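Print this page | E-mail this page
Filed under: Suture practice > Consumables and pads > Closed tickets

Ticket 234: Blue thread hard to follow over the lit part of the incision pad

Status: closed
Opened: 22 October 2021
Pad: Direll, red incision
Thread: Ziter blue, long
Location: Talavera bench 3

Reported problem. User states that the blue thread can be followed without trouble over the dark background but gets lost close to the incision. On two attempts the user picked up the wrong length of thread and pulled a loop tight over the pad. No damage to the pad. The user asked for a darker thread or a different pad.

Check 1, thread. Spool taken from the drawer and compared with a new one from the same box. Same color, same gauge. No fraying along the first 51 cm. Thread ruled out.

Check 2, pad. Direll pad replaced with an unused one. No change. Original pad put back.

Check 3, light. Bench lamp was at level 9, aimed straight at the incision. At this setting the thread washes out over the bright area.
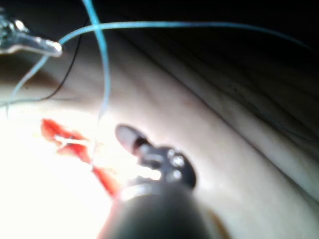
Jutari Skills Lab, Bench Support

The length coming down from the top thins out and turns faint and translucent over the brightly lit region, just above the red incision. The length running to the right stays readable until it fades into the dark background. The thread also crosses itself near the top left, and one part loops over the left portion of the surface, so there is more than one length to confuse.

Action taken. Lamp reduced to level 3 and moved off axis. Thread readable up to the incision on repeat. User advised to draw the slack to one side before the next pass and to clear any crossing first. Thread cut shorter for beginners' sets.

Open items. Black thread was tried as a substitute in May and rejected, as it was lost against the dark background. Do not reorder. Lamp bracket on bench 3 slips when the arm is fully extended; moved to its own ticket.

Resolution: lighting. No parts replaced. Reopen if the fault returns at lamp level 3 or below.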